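The Cable That Went Quiet

A dropped connector, 61 wasted runs and the best bug hunt the Fludier workshop has had in years

18 May 2018

Robots fail in loud ways and quiet ways, and the quiet ones make far better stories. At Corudura, a small automation outfit working out of the Fludier building, the quiet one began with a cable you could lose in a kitchen drawer.

The project is called Sinda, and its job sounds dull until you try to program it. Two robot grippers share one cable. One holds it, the other takes it, and the connector has to end up pointing the right way, ready to plug in. People do this without looking. For a machine it's a lovely, maddening problem, because a cable bends wherever it likes and the plug on the end goes along for the ride.

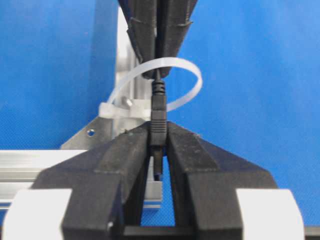 Two grippers on one connector, with the cable tie looped behind.

By autumn the handover was working so well that the crew left it going for long stretches. Then the log turned strange. Out of 573 handovers, 61 were marked as good even though the second gripper had come away with nothing at all. The software was thrilled with itself! It carried on to the next step, carefully carrying a pinch of air to the socket and pushing it home.

A dropped cable is no great drama. A robot that believes it's holding something when it isn't is another matter, and everyone I spoke to at the bench got a bit serious at this point. Swap the cable for a blade or a hot part and you have a real safety problem, one that no fence or stop button would pick up, as the machine reports that all is well.

The hunt took four days. The first suspect was the printed fingers, which had picked up some wear, so a fresh pair went on. The false reports kept coming. Next the motors were checked, and they were fine. What finally cracked it was slowing the whole handover to a crawl and watching the connector itself.

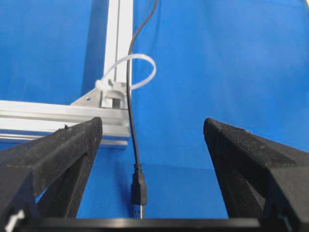
Two millimetres of trouble

The program judged a grip by how far the fingers had closed. Fully shut meant a miss, and anything wider meant a catch. Fair enough, except that the closing point had been set with an older pair of fingers, and the newer ones met two millimetres sooner. Shut tight on nothing, they still looked to the software as if they had something between them. Changing the worn pair for a fresh print of the same design was never going to help.

I love this fault. Every part was doing what it was told, and the mistake was sitting in a single number typed in months before.

The fix has two halves. Sinda now closes its fingers on nothing at the start of each session and measures where they meet. After each handover it also gives the cable a gentle tug and feels for the pull before the first gripper lets go. If there's no pull, everything stops and a person has to come over and clear it.

The tug makes each handover slower, and there was some grumbling over that. It's staying in. Fankhauser, the firm that supplies the crew's motors, has asked to see the log, and a longer trial with stiffer cables is planned for June.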